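Jandmont User Forum > Motion Planning > Two-arm tableware tasks: rim grasp selection

bkaimal
2020-10-18
Following the upgrade to the current Jandmont planner, our laboratory has observed a change in behaviour on tableware tasks with two arms. The grasp scorer (Zoter) now prefers a pinch on the near rim of a deep bowl even where the wrist must then pass over a neighbouring plate. In 1,000 planning requests, 105 were rejected at the collision check. The previous release rejected 2 on the same set.

The configuration is unchanged apart from the version number. Perception runs on a single fixed view, and the arms are planned jointly.

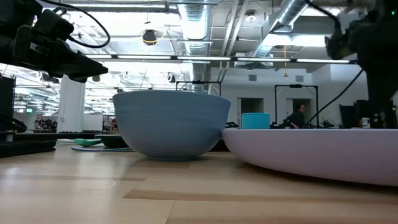
The rejected requests all concern the same stage, in which the approach pose is accepted and the retreat is then refused. I should be grateful to learn whether other members have seen this, and whether a setting is available to restore the former ranking.

Bhavana Kaimal

stokar_maint
The ranking was altered in March. Retreat clearance is no longer part of the grasp score and is assessed by the planner alone. Please set retreat_weight to a value above zero in the Zoter configuration file. The default is zero, and the release notes do record this.

t_oduya
I would advise against that remedy. A weight on retreat clearance conceals a perception fault. With one fixed view, a shallow plate seen edge-on gives very little depth data, and the fitted shape is commonly too thick. The planner then refuses a retreat that is in fact clear. Kindly inspect the collision mesh of the plate before altering any weights.

stokar_maint
The mesh may well be too thick. The earlier release used the same fitting code, however, and did not reject these requests in such numbers.

t_oduya
It ranked them lower and therefore seldom attempted them. The fault was present in both releases.

bkaimal
I thank both members. The plate mesh is indeed thicker than the plate. With the mesh corrected by hand and the weight left at zero, a shorter run of 500 requests gave far fewer rejections, though still more than the old release. We shall apply both changes for the present.

kartha_user
May I ask that the corrected mesh be attached? We use Kartha for shape fitting and have the same difficulty with saucers.

bkaimal
It will be uploaded to the shared folder once our licence terms have been checked.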